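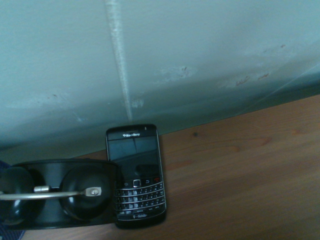 Wrist view at the start of a trial, BlackBerry on the wooden table, screen off.

From: Elin Vaughan
To: the grasping list
Date: 28/09/2019
Subject: Re: Re: dark shiny things and the wrist camera

Hello Matvii, hello everyone,

Thank you so much for such a careful reply, and please forgive me for taking my time over it. I wanted to go back through the logs before I said anything I'd have to take back later (it has happened before, as Ngaio will happily remind you).

Matvii Dovhaniuk wrote:
> Elin, I like the result, but I'm not convinced the reflection
> is what hurts you. When we ran Didance on glossy objects the
> trouble was mostly the outline. A black thing beside a black
> gripper gives the network very little edge to work with. Did
> you separate the two? And is your 116 failures out of 700
> before or after you added the second look?
>
> Also, do you mask out the gripper, or let the network see it?

The easy one first. The 116 out of 700 is before the second look, all objects together, and I should have put that in the table heading. I'm sorry for the muddle.

On the reflection, I think you are half right, and I'm glad you pushed. The phone at the top of this message is a good one to argue over. The body is glossy black and the gripper overlaps its left edge in the view, so there is your outline problem, plain as day. But look at the screen as well! It's switched off and it behaves like a mirror, so you get a dim gray picture of the wall and ceiling with a faint diagonal line running across it. Our first depth network (the one we took over from Cunuva) loves a line like that. In the logs it keeps turning up as a step in the surface, and then the planner politely tries to grasp the step.

The keyboard half of the same phone gives far less trouble. Small black keys, white letters, thin silver strips between the rows - there is plenty there to match from one view to the next, and the depth estimates settle down nicely. So within a single object we have a part that works and a part that doesn't, both black, and that is why I don't believe it can be the outline alone.

The second look itself is very simple. The arm moves the wrist a little to the side and we compare the two depth maps after lining them up. A mark that belongs to the object stays where it should. A reflection slides. Anything that slides gets its confidence turned down, and the planner goes looking for a grasp on what is left, most often the rim. Zhuoran wrote the alignment code and has been very patient with my questions about it.

As for masking, no, we leave the gripper in. I tried masking it in February and lost more than I gained, mainly on objects close to the fingers, where the mask ate into the very edge we needed. I'd be curious to hear if Didance does this more gracefully.

To separate the two effects properly I'd like to run 500 more trials, half of them with matte tape over the screens and everything else left alone. Mỹ has offered to set up the same test at Zirnberg, on a lighter table, and I'd be grateful for any other ideas before we begin - it is so much easier to change the plan now than halfway through.

Warm wishes to you all,
Elin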